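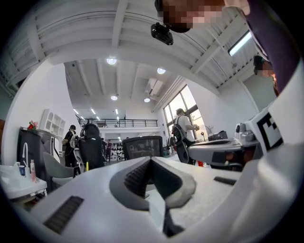 by Ostapchuk

Company > About us

Grikden writes software for people who teach robots by hand. You pick up a gripper, you do the job yourself, and a camera records what your hand did. Later a robot arm is asked to do the same job. Between those two events there is a good deal of software, and it's ours, along with most of the complaints.

We started in Lindton as a control company. Our plan was to write a very good controller for other people's arms, and we did write one, and it sold to a small number of customers who then called us every week about something else. Their timestamps didn't line up. Their camera calibration had drifted. Their training set contained an hour of somebody carrying the gripper to lunch. After the first year we looked at the support inbox and admitted that this was the business.

What we make

The main product is Rallow. It takes a raw recording from a hand-held gripper and turns it into something a learning system can use: where the gripper was, how far the jaws were open, and which stretches of the recording contain the task. It also tells you which recordings to throw away. Customers find this part of the product rude. We have softened the wording twice and left the thresholds where they were.

Position comes from the video and the motion sensor together. That means Rallow spends a lot of its life looking at ceilings. Ceilings are good company. Beams, joists and light fixtures stay where they are, which can't be said of office chairs or the people who use them. The square printed marker on the gripper's white housing gives the software one thing in view whose pattern it knows in advance. Everything else in the room it has to work out for itself.

A wide fisheye lens sees nearly everything, including the person holding the tool. Rallow masks out the operator before it tries to track anything, and it pixelates faces before a recording leaves the machine it was made on. Both steps are on by default. You can turn off the first one if you like bad results. You can't turn off the second.

Then there's the planner, which checks whether a recorded motion could be repeated by the arm you own. Human wrists are generous. Arms have joint limits, and cables, and a mounting plate that somebody put in the wrong spot. The planner goes through each recording and marks the moments when the arm would have to pass through its own elbow. We used to discover those moments with the arm switched on.

The old controller is still for sale. It's stable, it has few features, and the people who bought it have stopped calling, so we assume it works.

How we work

We record in the room we sit in. For a while we had a proper test area with plain walls and even light, and everything passed there and then failed at the customer's. So the test area became a storage closet and the testing moved in with the rest of us. Daylight comes through the window, people walk past in the background, and there are flowers on the cabinet. If you work here you will be in the test data, pixelated, probably holding a bag.

Every release has to get through the same 521 recordings. Some of them are tidy. Most were added on the day something broke, and they're named after what broke, so the list reads like a long apology. "Lights off halfway" is in there. So is "sleeve," in several versions, since sleeves turn out to have opinions about where a marker should be visible. A release that fails any one of them stays home until it's fixed, and yes, we have missed announced dates this way.

We also keep a smaller set of 100 recordings that the developers aren't allowed to look at. Two people hold the key. They report a pass or a fail and decline to elaborate, which has made them unpopular around release time.

New hires spend their first week collecting data, whatever they were hired to do. That includes the person who does our billing, whose recordings were better than the engineers'. A week of picking up cups teaches you a lot about what a tracking error feels like from the other side, mainly in the forearm.

Who uses it

University labs, a few warehouses, and some companies that ask us not to say. A typical project brings us some 2000 recordings and a deadline. Rallow can be run on your own hardware or on ours, and the files stay yours in either case. If you leave, you can export the lot in plain formats with documentation. We wrote the export before we wrote the import, out of pessimism.

The free version handles up to 150 recordings per project and does everything the paid one does. Students tend to get by on it. So do one or two companies that could afford better, and they know who they are.

What we don't do

We don't build grippers or arms, and we don't sell cameras. We will happily tell you that yours is mounted crooked. We don't promise that a robot trained on your data will do your job, either. If the data is bad we'll say so early, in writing, with a plot.

Getting in touch

The office is in Lindton, upstairs from nothing interesting, and visitors are welcome in the afternoon. Mornings are for recording, and the software has enough to deal with. Support goes through the form on the contact page. Please attach the recording that went wrong. The one that went right is lovely, but we can't do much with it.

Related pages

Rallow: what's in the June release
Marker printing, and why the office printer lied to you
Calibrating a fisheye lens before coffee
Moving from the old controller
Open positions in Lindton
Export formats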